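Wetilberg Handling Trial
Second progress report, work package on grippers and wrist cameras
Date of report: 2021-02-06

This report covers the work since the last one, which we sent in December. It follows the order of the work plan, and money is treated at the end. The comparison of the two grippers, Kolar and Lanz, is going on as agreed, with the same arm and the same controller for both.
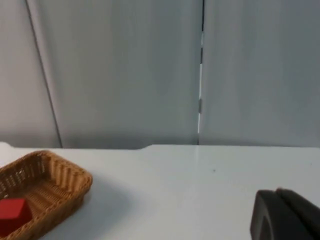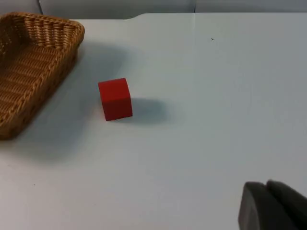 Views from the wrist camera, with the cube in the basket in the first and on the table in the second.

The main question of this period was how much the wrist camera can be trusted when it is the only camera. In the first work plan we wanted one fixed camera over the table and one at the wrist. After the first tests we decided to use the wrist view alone for half of the runs, because the later users of the system will not always have a place to fix a camera above the work. The view is good enough for finding the object. A red cube on a white table is an easy case, and we chose it with purpose, so that a failure can be blamed on the gripper or on the control and not on the search. The shadows are less easy. The basket throws a wide soft shadow to its right, and the cube on the open table has a shadow of its own on the same side, darkest at its base. Our first version of the finding program used brightness and put the centre of the cube too far to the right. The present version uses colour first and brightness only for the edges, and this mistake has become small. We have not removed it completely.

The second point concerning the camera is the place which the fingers take in the view. They stand in the lower right corner, and this part of the table is lost for the search. For the Kolar gripper we have drawn a fixed mask, so that the program does not look at the fingers at all. For the Lanz gripper the mask must change with the opening, as its fingers move in a wider arc. This has cost more time than was planned. We now read the opening from the controller and choose the mask from a table of stored ones. It works well at slow speed. At full speed the reading comes a little late and the mask is then wrong for a short moment, which can give a false edge near the finger.

State of the comparison

Up to the closing of this report we have recorded 3852 attempts, with both grippers taken together. An attempt means that the arm starts from its rest position, finds the cube, closes on it, lifts it and puts it down at the ordered place. The task has two forms, from the table into the basket and from the basket back to the table. The last 900 attempts were made with the new finding program, and only these will be used for the final comparison. The earlier ones remain stored and can be looked at, but we do not think it is fair to mix them.

In the form from table to basket, we see little difference between the grippers. Both close safely on the cube when it stands a little turned, and both fail in the same manner when the turn is near to half of a right angle. In this case the fingers touch the edges of the cube and not its faces, and the cube is pushed away or is held only at the corners. We have added a small turn of the wrist before the closing, and with it such failures have become rare for both.

In the form from basket to table the difference is clear. The Kolar fingers are slim and can go down between the cube and the basket wall in most positions. The Lanz fingers need more space. When the cube lies near to the wall, they touch the rim on the way down, and the controller stops the arm for safety. This is the correct reaction of the controller, but each stop needs a person to release it, and so the Lanz runs cannot be left alone during the night. We have tried to come in at an angle. This helps at the long sides of the basket and does not help in the corners.

On the other side, the Lanz gripper holds better. During the lifting we have seen the cube slide in the Kolar fingers several times, above all after many runs, when the rubber on the finger tips had become smooth. We clean the tips now at the start of each working day. We ask to be allowed to buy a second set of tips, see below.

Controller

The Huris controller has been in use during the whole period. It is reliable, and the connection to the wrist camera was not lost after we changed the cable. The weak point is the force limit, which can be set only in large steps. With the low step the Kolar gripper sometimes does not close fully, and with the next step it closes harder than we would like for soft objects. For the cube this has no importance. It will become important in the next period, when we go over to objects which can be pressed flat. We have written to the supplier and are waiting for the answer.

Deviations from the work plan

The test with soft objects should have started already. It is moved to the next period, and the reason is the extra work on the masks as described before. The written guide for the users has been started earlier than planned, so that the working time of the group was well used. We do not expect that the end date must be changed.

Costs

The spending is inside the budget for this period. The line for small parts is nearly used, due to the camera cable and the finger tips. We ask to move a small sum from the travel line, which has not been touched, to the line for small parts. No other change is asked for.

Next steps

We will finish the Lanz runs in the corners of the basket, also if the result is poor, so that the table of results has no holes. After this the soft objects will be tested, first with the Kolar gripper. We will also repeat a part of the runs with the lamp in another position, to learn how far the finding program depends on the direction of the shadows. The raw records can be sent to the funder on request.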